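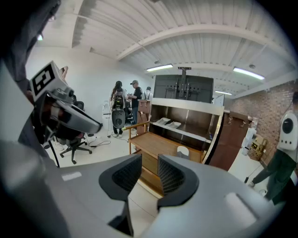

Do standing desks earn their keep?

I bought a Plosteck in August because an article promised me more energy by lunch. The writer sounded very sure. I have now stood at the thing for 10 weeks, and my energy by lunch is the same as ever – low.

My feet hurt, though. The fix for that is a mat, which Plosteck also sells, for $151.

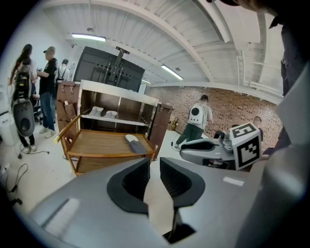
Then there's the calorie claim. Banafsheh Jalali tried to track hers and gave up, as her watch gave her a different answer every day. I'd trust a guess more.

Do I still stand? For 20 minutes after coffee, yes. I could do that at the kitchen counter, and the counter didn't cost me $678.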